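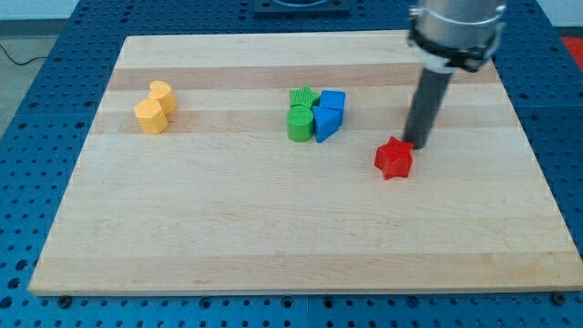 **Abbildung 4:** Arbeitsplatz für die Aufgabe »Aufräumen nach Farbe«. Holzbrett mit gelben, grünen, blauen und roten Bausteinen auf gelochter Arbeitsplatte, Roboterarm am roten Stern.

### 4.2 Zusammenschieben und Ordnen loser Teile

Sortieren gehört zu den Tätigkeiten, die im Haushalt wie in der Werkstatt ständig anfallen und selten als eigene Arbeit gelten. Kleinteile werden auf der Werkbank zusammengeschoben, Spielzeug wird vom Boden gesammelt, Besteck kommt zurück in die Schublade. Für die Bewertung haben wir daraus eine reduzierte Aufgabe abgeleitet: Bausteine unterschiedlicher Form und Farbe sind auf einer ebenen Fläche nach einer gesprochenen Anweisung zu ordnen. Abbildung 4 zeigt den Aufbau mit Sternen, Würfel, Zylinder und Prismen.

Insgesamt wurden 314 Durchgänge ausgewertet. Als gelungen gilt ein Durchgang, wenn alle genannten Steine innerhalb der Zeitgrenze ihre Zielgruppe berühren und kein Stein vom Brett gefallen ist. Die Anweisungen stammen aus dem Katalog von Grenus und umfassen 20 Formulierungen, darunter auch solche mit relativen Ortsangaben (»links neben den Würfel«).

Einzeln liegende Steine bereiteten dem Verfahren wenig Schwierigkeiten. Anders verhält es sich bei dichten Gruppen. Berühren sich mehr als zwei Steine, so verschiebt jede Bewegung auch die Nachbarn, und die Steuerung korrigiert häufig in die falsche Richtung. Sternförmige Teile drehen sich beim Anschieben an einer Spitze weg – ein Verhalten, das Saavedra in der Vorstudie Tanasarn bereits für Schraubenmuttern und Winkelstücke beschrieben hat.

Für den Alltag reicht das noch nicht. Eine Person erledigt dieselbe Aufgabe nebenbei und greift mit der zweiten Hand ein, sobald etwas verrutscht. In der Werkstatt von Bandammont, wo die Teile in festen Lagen ankommen, halten wir einen Einsatz unter Aufsicht für vertretbar. Auf einen Küchentisch lässt sich das Ergebnis nicht übertragen. Durchgänge mit weichen oder verformbaren Gegenständen behandelt Abschnitt 4.3.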